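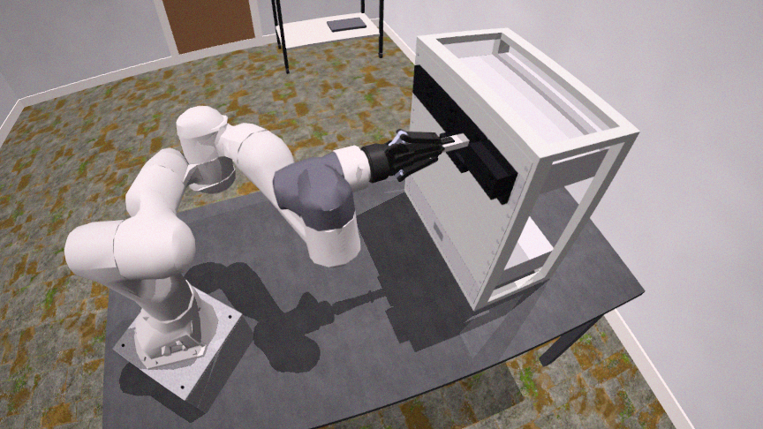

The drawer task in the simulator, fingers on the handle and the drawer a little way out.

I said in April that I would write up the drawer project once I had something to show. I have something to show in simulation and half of something on the bench, so I'm writing now before I forget the order I did things in.

The goal hasn't changed. I want an arm in our shared workshop to open a drawer, wait while I take out a bit or a screw box, and close it again. I rent bench space at Ornwood with Edgars Rimkutė, and between us we have one arm on loan from the shop's common pool, a multi-fingered hand, and a cabinet I'm still putting together. The arm is booked by other people most evenings, so nearly all of the work so far has been on my desktop at home.

The cabinet model took longer than anything else. My first version was a solid box with a drawer cut into it. It looked fine, but the collision shape was wrong and the drawer jammed against walls that should have had clearance. I threw that out and rebuilt it as an open frame, posts and rails with panels only where I needed them. The drawer got a black front so I could tell at a glance whether it had moved. With everything white I kept squinting at the screen.

The drawer slides on a single prismatic joint. I gave it 319 mm of travel, which is what the real slides allow with the stop screws in. Friction was a guess at first. Later I pulled the real slide with a luggage scale a bunch of times and used the average. The guess had been far too low, and the simulated drawer used to drift open after the fingers let go – funny to watch, no use for testing.

The handle was the next problem. I started with a round knob, copied from the kitchen, and the hand could not keep hold of it. The fingertips slid off whenever the pull was even slightly off axis. A rectangular handle that sticks out from the drawer front works much better. Some of the fingers can go over the top and others can hook underneath, and then the pull doesn't depend on how hard they squeeze. I cut a real one to the same shape out of scrap and it feels solid to my own hand too.

For control I'm doing something simple. There is a scripted approach to a point in front of the handle, a grasp that closes each finger until its joint torque passes a limit, and then a straight pull. I tried learning the whole motion from scratch in the spring and gave up after 3092 episodes, when the arm was still mostly slapping the cabinet. Maybe I set up the reward badly. I'll go back to it at some point.

With the script I ran a batch of 100 attempts, moving the cabinet a small random amount each time. Most of the failures came from the same cause, the thumb landing on the drawer front instead of the handle. Moving the approach point back a little helped. I haven't rerun the full batch yet, so no number for that.

Ona Lūse looked over my setup and pointed out that my base plate was in the wrong place. I had the arm close enough to the cabinet that the elbow ran out of room before the drawer was fully open. She was right. On the bench we can't move the arm without redrilling, so the cabinet will have to shift instead. I've marked the new position with tape.

What's left on the real side: the back rail of the cabinet, the second slide, and a mount to hold the whole thing to the table so it doesn't get dragged along with the drawer. The simulated cabinet doesn't have that trouble, it's fixed in place. The real one weighs very little and will slide as soon as anything tugs on it. Edgars wants to use clamps. I would like bolts, but there's a rule about holes in the shared tables, so clamps it is – at least to begin with.

Parts so far have cost me 379, counting the slides I ordered in the wrong length and couldn't return. If you're buying slides, measure with the drawer box in your hand.

I have the arm booked for two evenings next month. The plan for the first one is only to get the hand around the handle and stop there. I'll post the joint limits and the slide friction values when I've cleaned up the file.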